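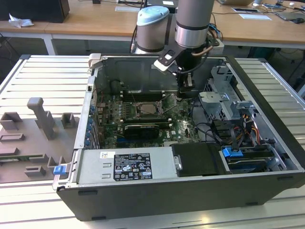

Open case, socket lever up.

07/11/2024

Up before six with the heating clanking. I lay there and decided that today I would finally do the boxes in the back bedroom, and by the time I had made coffee I had decided to do only the ones on the left. There are fewer on the left.

Mom's letters are the main thing. I had always thought there was one shoebox of them, and there are three, plus a cookie tin with the lid taped on. The tape had gone brown and came away in flakes. Inside were the ones from her aunt in Womley, the earliest in pencil, and a packing slip from a furniture store, which must have been for the green chair. I put the slip with the letters. I don't know why she kept it but she did, so it stays.

The aunt writes mainly about the weather and her hip. She had a lodger for a while who played the accordion in the evenings, and she can't decide over four or five letters whether she likes it. In one she says he has learned a waltz and it is better than it was. In the next he has moved out and she has put the sewing machine in his room. I would have liked to know where he went.

I read for two hours, which wasn't the plan. The plan was to sort by year and put them in the folders I bought. I did get the pencil ones into a folder. Many have no year on them, just a month, and the envelopes are gone, so I am going by the handwriting. Her capital R changes. In the early ones it has a loop at the top and later it is just two strokes. I've made a small pile for the ones where I can't tell.

Lunch was the rest of the barley soup, thinner than yesterday because I added water, and the heel of the rye bread. Ate standing up at the counter and read the paper from the weekend. They are going to dig up the road by the bridge again in February.

Matvii Hrynyshyn called a little after one. He wanted to know if I still had the long ladder, and I do, and he'll come for it when the rain lets up. We got to talking about his father's letters, which are in Ukrainian and in a hand he can barely read himself. He has been copying them out a page at a time into a notebook. He says the trick is to say the words out loud as you go, because your ear will catch a word that your eye won't. I tried it this afternoon with one of the bad pages from the aunt and got "mustard" out of something I had been reading as "mistake." So now the letter is about a mustard plaster, and makes a good deal more sense.

He also said he keeps them away from the radiator. Mine have been right next to the radiator for eleven years. I moved the boxes to the other wall when we hung up.

Went out at three to mail the car insurance and get stamps. The line at the counter was long and the woman in front of me was sending a lamp. Wind from the river, leaves stuck to everything. I walked back the long way past the Van der Linden yard to look at the pear tree, and they have taken it down. There's a clean pale stump and a ring of sawdust. I'm sorry about that. It never gave pears that you could eat, but it bloomed early, and it was the thing I looked for in spring to know that winter was done. I suppose it had gone bad inside. The two at the corner of Rurnunano's lot are still standing, though those are only crab apples.

Bought onions, a lemon, lamp oil, and matches. Forgot the milk.

Back at the letters by four-thirty with the lamp on. Found the one I had been half looking for, the one where the aunt tells Mom about the flood. I remembered it as a long letter. It's a page and a half. The water came up to the third stair and she sat on the landing with the cat and a loaf of bread, and a neighbor came by in a rowboat to ask if she wanted anything. She asked for the newspaper. I had told that story at dinners for years and always said she asked for tea. I have been telling it wrong, or Mom told it to me wrong. The newspaper is better anyway.

There is also a letter I had never seen, from somebody who signs with only an N. and writes from Nirkon. It's addressed to "Dear both," and it thanks them for the stay and says the train home was late. He or she left a scarf behind. "If it is a trouble, keep it." There was a gray scarf in the hall closet all through my childhood that nobody wore, and I wonder now. I looked in the closet, knowing perfectly well it wouldn't be there. That was a different house.

My knees are sore from kneeling on the floorboards. Tomorrow I will bring in the cushion from the porch chair, or else carry everything to the kitchen table and give up on eating there for a week.

Supper was eggs and onions. The radio had a concert on, a piano piece I didn't know and then one I knew too well, and I turned it off halfway through the second. Washed up. Wrote a card to Ellen to ask if she wants the flood letter or a copy of it. She'll want the letter. I would rather she had the copy, and I spent longer than I should have on how to put that. In the end I wrote that I had found it and she should come and see it, and left it there.

For the record, what's done: the pencil letters, in the blue folder. The cookie tin, emptied, with the postcards back in it and new tape. One shoebox read but not sorted. Two shoeboxes not touched. The right-hand side of the room not touched either, and that is where the photographs are — most of them loose, some in albums with the black corners coming unstuck. I'm not looking forward to the photographs. With letters you at least get a name at the bottom.

Rain started again at nine. I put the pan under the skylight, where it drips when the wind is from this side, and checked that the boxes were well clear of it. Ladder is in the shed for Matvii, behind the rakes. I need to move the bicycle so he can get it out.

Milk tomorrow. Stamps are in the drawer with the string.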